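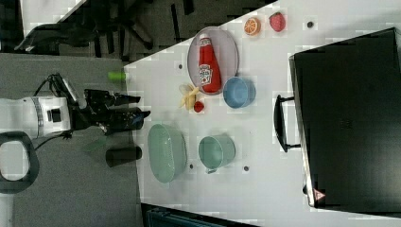
Nallard Table Clearing Cell
Dumine series, single arm

Product details

The Nallard cell sorts and returns mixed tableware in staff canteens and training kitchens. One arm with a two-fingered gripper works from the side of a standard table. It handles plates, bowls, mugs, cups and condiment bottles in mixed order and at mixed angles. Fixed trays and part locators are not required.

Specifications

Rated load at gripper: 300 g
Item classes in supplied library: 61
User-taught classes: up to 200
Program slots: 103
Operating side: left or right, set at installation
Surface: flat, level, light colors preferred

Changes to staff work

The cell takes over repeat picking and placing. Scraping, washing and inspection for chips stay with kitchen staff. Sites should plan for one trained attendant per shift. The attendant starts the program, clears stops, and moves items over the rated load by hand. Attendant training takes one morning and covers the stop button, the item library and gripper pad changes. No programming is taught or needed.

Staff who worked the clearing table full time will need new duties assigned before start-up. Jitau supplies a blank duty sheet with each order. Return it with the site survey form.

Loading

Leave a finger's width between items where possible. Nested bowls are picked as one item. Full bottles often exceed the rated load.

Ordering

Sold and serviced by Jitau. Gripper pads and cable sleeves are stocked by Aydoğan. Lead time is quoted after the site survey.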